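Workshop notebook - bedding and soft goods
November, started 9.40

Carrying on from the last entry. Tumelo wants the cot and mattress covers sorted before the end of the month so the bedding can go back out with the Ritska order, and I said I would write up the handling side while he does the seams.

Stock first. The blue-violet cloth is what is left of the roll from Alstead, number 2819 on the card. Soledad cut it yesterday afternoon. She left 35 mm for the hem all the way round, which is more than the old pattern gives, but the last lot frayed back past the stitching and we had to unpick two covers. The selvedge is a bit tighter than the body of the cloth and pulls the long side in. I have marked it with tailor's chalk on the wrong side and it should come out when it is pressed.

Pressed a test strip on the middle setting. No shine. On the high setting the colour went slightly duller where the iron stopped, so middle it is, and keep moving. Steam makes no difference that I could see. Left the strip pinned to the board by the door so others can look at it in daylight.

Laying out went slower than I wanted. The piece is long and light and it folds back on itself as soon as you let one end go. What works best is to take it up by two ends over the mattress, let the middle sag, and lower it so that the middle touches down first. If you go the other way and fix one end to start with, you get a ridge running across the top that you then have to chase out with your hands.
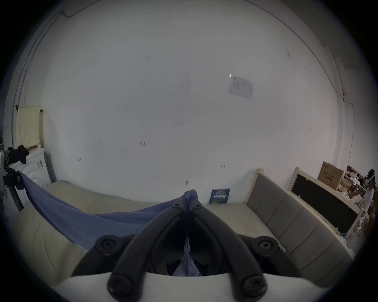 Workshop notebook, vol. 2, p. 35

The cloth is doubled over along part of its length, with a thin fold on top and the broader layer drooping over the mattress. That upper fold is the one to watch. Pinching a good bunch at the end holds well enough, but it gathers both layers together, and when the cloth goes down the fold goes down with it. Better to open it out before lifting. I have written this on the layout sheet too.

Creases. There are fine ones all through this piece from being kept folded on the shelf. Soledad thinks we should keep it on a tube from now on. I agree, but all our tubes are the short ones from Hayes and the cloth would have to go on at half width, so there would still be one crease down the centre. Will ask whether they do a longer tube. Until then, fold it loosely and put nothing on top of it.

The mattress is the cream one. It marks easily. I wiped it down before starting and put a clean sheet of paper under the chalk and pins. Please do the same. The grey smudge high on the wall was there in October and has been tried with soap already, so leave it alone - scrubbing has only roughened the paint.

11.15. Tumelo came through with the first hem done. Stitch length looks right. The corners are bulky where the hem turns in on itself, four layers of cloth and then the seam allowance on top. He is going to clip them at an angle and try again on a scrap. If that is still too thick we could mitre them, but it adds time to each one and I would sooner not for a cover that gets washed as often as these do.

Washing. I put a square through on the Vitance powder at the ordinary warm setting, measured before and after. It came up roughly a centimetre shorter along the length and hardly anything across the width. So the covers need cutting a touch long. Soledad has altered the pattern piece and initialled it; the old one is in the drawer with a line through it. Don't use the old one. There was a little colour in the rinse water, so wash the whole batch separately the first time, before any of it goes near the cream.

To do:
Second cover, same layout, fold opened out first
Corner sample from Tumelo
Ask Hayes about longer tubes
More glass-headed pins, the plain ones get lost in the pile
Press both covers on the middle setting and hang overnight
Check the elastic, the box on the bottom shelf is nearly empty

14.30. Second piece laid out, one small ridge near the end, smoothed by hand. Pinned and passed to Tumelo.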